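Hand-held gripper demonstration

Hand-held gripper demonstration is a way of showing a robot a task in which a person does the job with a pair of grippers held in the hands, while sensors record the movement for a robot to learn from later. It belongs to the wider family of methods called learning from demonstration, along with kinesthetic teaching (pushing the robot's own arm through the motion) and teleoperation (steering the arm from a distance). Its chief attraction is that the robot need not attend.

Background

Early demonstrations were mostly given by moving the arm itself, a method that works well for arms that are light and poorly for teachers who are tired. Remote control solved the problem of weight and introduced several others, among them delay, a weak sense of touch, and the discovery that competent adults can take a long time to pick up a sock. Hand-held grippers are a compromise. The person keeps a natural reach and feels some of the contact through the handles, but must give up the use of eight or so perfectly good fingers.

Method

The demonstrator holds one gripper in each hand and works at a table. The position of each gripper and the opening of its fingers are logged, usually with video, and the recording is later converted into motions that an arm can carry out. Trouble arises when a person leans, twists or reaches in a way no arm on a fixed base could copy. Such recordings are thrown out, often after the demonstrator has gone home pleased with them.

Cloth is a favorite subject and a bad-tempered one. It has no fixed shape, hides its own corners, and seldom lands the same way twice. Thin fabrics add the further difficulty that whatever lies underneath may show through, which can confuse a vision system about where one layer stops and the next begins.

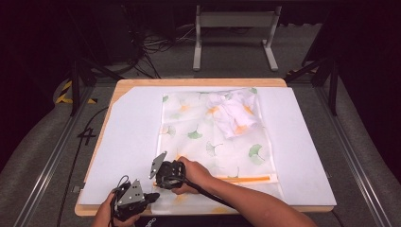

Cloth handling with two hand-held grippers. The finger plates are perforated gray metal; the fabric has a ginkgo-leaf print.

The Jellell trials

A modest example of the method is the Jellell project, run in Mirkton by Loredana Longo and Benedetta Messina. It collected 600 demonstrations of folding and flattening, of which 272 were kept. Longo blamed most of the losses on tracking faults. Messina blamed the pillowcases. The project's report, dated 8 May 2022, gives both views and settles on neither.

New demonstrators were given 20 minutes of practice, later extended at their own request.

Criticism

Skeptics point out that a person with grippers is still a person, and quietly uses judgment that the sensors do not record. Supporters reply that remote control has the same flaw and is slower – a defense that has not ended the argument.

See also

Kinesthetic teaching
Teleoperation
Deformable object handling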